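Section 7: Laying out the tabletop board

7.1 Purpose

The white board gives a flat, plain surface for sorting and placing small objects. It protects the tabletop and makes light-coloured items easier to keep together. The Hemik board is supplied with a storage sleeve and a cleaning cloth. Check that both are in the box before you start.

7.2 Placing the board

1. Clear the tabletop and wipe it with a dry cloth.
2. Remove the protective film from both faces of the board. The film on the underside is thin and easily missed.
3. Lay the board flat with its long side parallel to the straight edge of the table. On tables with a rounded back edge, leave a strip of tabletop showing behind the board.
4. Press down on each corner in turn. If the board rocks, lift it, check for grit and lay it again.
5. Keep any cables to the sides. A cable may cross the board near an edge but must not pass under it.

Caution: Do not slide the board once objects have been placed on it. Tall, narrow items will fall.

7.3 Placing the objects

1. Stand the cup upright, a little to the left of the centre line. A cork cup is light and should be set down before anything is put in it.
2. Place the small figure in the cup with its head above the rim. If it drops below the rim, put a folded piece of paper in the bottom of the cup.
3. Lay the foam cylinder on its side to the right of the cup. Leave a finger's width between the two.
4. Put the coiled striped roll further to the right, lying flat.
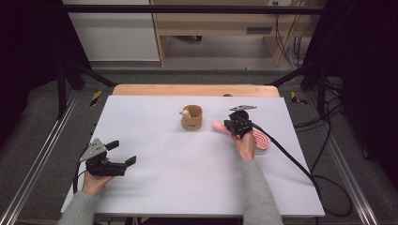 Fig. 7-2. Cup, figure, foam cylinder and striped roll on the board.

The order of steps matters only for the cup and the figure. The foam and the roll may be placed in either order, or exchanged, provided the cup can still be reached without leaning over them.

Note: Foam parts from the Clornevach set are 2 mm wider than those supplied before November. Both sizes may be used on the same board – they should not be stored in the same bag.

7.4 Clearing and storage

1. Take out the figure first, then lift the cup.
2. Remove the foam cylinder by its ends. Squeezing the middle leaves a mark that takes several hours to recover.
3. Wipe the board with a damp cloth and dry it at once. Do not use solvent or scouring powder.
4. Return the board to its sleeve and store it flat. Boards kept on edge tend to bow.

Caution: The striped roll is not food. Keep it away from young children and pets.

7.5 Spare parts

Foam cylinder, pink: part 214
Storage sleeve: part 219

Spare parts are ordered through Flutley. Quote the part number and the board size printed on the carton.

Revised March 18, 2026

Was this section useful? 7 people said yes. Shared 2 times.

Comments

kong_bench: Step 2 in 7.2 caught me out. I had the board down for a week before I noticed the film underneath.

tabletop_user: Is there a part number for the cork cup? It isn't in 7.5.

Flutley Support: The cup is sold only with the full set at present. We will add a line to the parts list if that changes.

plainboard: Paper in the cup works, but a bit of felt stays put better.

Flutley Product Guides | Contact | Terms of use | Back to top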